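Do tear-strip mailers really save anything?

dwayne_t
8 May 2024
Our shop is thinking of switching from taped boxes to the kind with a zipper strip. The rep from Pernar says customers love them and returns drop. I'm not buying it. He quoted 2,775 for the first pallet, before freight. Has anyone here seen a difference?

jfigueroa
We switched in February. Customers do like opening them. Returns stayed exactly where they were. Anyone who tells you a box changes whether a sweater fits is selling boxes. The zigzag edge also makes it harder to reuse the box, so mine just get flattened.

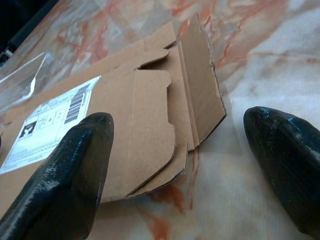

Re: Do tear-strip mailers really save anything?

nadiia_h
Disagree on reuse. If you order the kind with a second glue line, people can send stuff back in the same box. We ship 300 orders a month and I haven't bought a roll of tape since we changed over.

jfigueroa
And how many come back in the original box? Ours show up in grocery bags. I think most people rip it up and toss it, label and all.

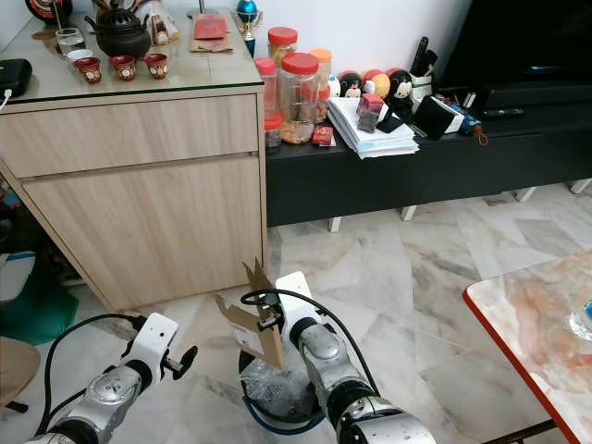
So the second glue line is money spent on something that gets thrown out the same day. I'd want to see numbers from a shop, not from a rep.

nadiia_h
Some 40 percent of my returns last quarter. I wrote it down.

dwayne_t
OK, that's higher than I figured. Did you pay extra for the glue line?

nadiia_h
A little. Ask Medel for samples, they'll do runs of 700.

dwayne_t
Will ask. Still think the rep is full of it.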